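Kitchen Notes: the plastic dishes, the dish cupboard and what to bring in September

The children's dishes at the Lusier Street playroom have been sorted and washed, and they are ready to go back on the shelf. Beca Eynon and Waqas Siddiqui emptied the low cupboard on September 3, 2019, and went through everything in it. It had not been done properly since April, when the shelf paper was changed.

There were 38 pieces of plastic in the cupboard, counting lids. Of those, 12 went out. Most had split rims or had gone rough on the inside from scrubbing, and two were lids that did not fit anything we own. The rest are sound. If you are missing a lid from home with a strip of blue tape on it, ask Beca, who has it in the kitchen drawer.

We get asked every fall why we stay with plastic for the under-fives. The Grønli stoneware was used at the snack table for most of one winter and it chips when it is dropped on the tile. It is still in the tall cupboard and is still used for parent evenings. The plastic is light, it goes on the top rack, and the children can carry it to the sink without help. Please do not put it in the microwave. The two bowls that had warped were both heated with soup in them.

Washing up stays the same. Scrape first, then rinse, then top rack only. Cups go in upside down and bowls lean on the pegs, one between each pair. The short cycle is enough for snack dishes. If the machine is full, wash by hand in the left sink and use the rack, and leave the towels for hands. Edileuza Vasconcelos has put new sponges under the sink. The old yellow ones are for the floor now and have had a corner cut off so they can be told apart.

Walter Betancur has refitted the cupboard door, which had been rubbing at the bottom. He also raised the middle shelf one notch. Stacks that used to catch on the shelf above will now clear it, as long as they are made up of bowls with cups on top and not the other way around. The Jondero pitchers have moved to the shelf over the fridge, handles facing out. The lunch trays are where they were.

The green cloth is for the play table and should be shaken out before it is folded. It does not need to be washed every week. Crumbs are the main trouble, and a damp hand takes most of them off. If paint gets on it, put it in the bag by the back door with a note saying what kind of paint. 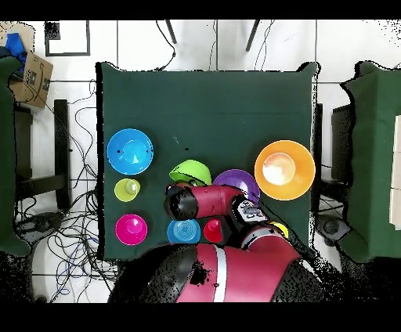
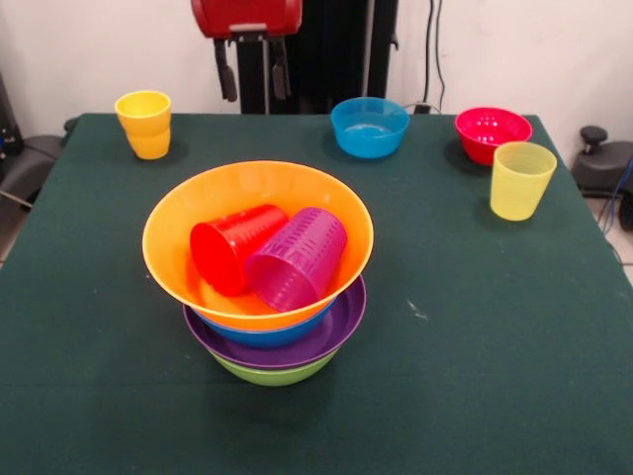 Putting dishes away is the part that takes longest at the end of a session, and the children can do a good deal of it if the pieces are left where they can reach them. Ask them for the bowls first and let them work out the order. It does not have to go strictly by size or by color. The stack with the lime green bowl at the bottom and the big orange one on top is fine for the shelf, and the red and magenta cups can ride inside the orange bowl as they do there. Yellow cups that nest can go one in the other. Give cups a quick check on the inside before nesting them, as raisins have been found. Any bowl that does not fit in the stack goes beside it. Please keep stacks away from the front edge of the shelf, where the door will push them.

We would like to replace a few of the pieces that went out. Yolanda Quintero has priced a set from Wadus, and the kitchen fund stands at $342. She would like to keep $300 of it back for the dishwasher repair, so there is $42 to spend at present. Secondhand is welcome if the rims are smooth. We can use small bowls and short cups most. We have enough plates and far too many spoons, and we do not need bottles or anything with a straw.

Donations can be left on the counter to the right of the sink. Put your name on the bag if you want it back. Anything we cannot use will be in the box by the coat hooks, free to take.

The drawer under the microwave has not been sorted yet. Waqas plans to do it next and asks that no more twist ties be put in it.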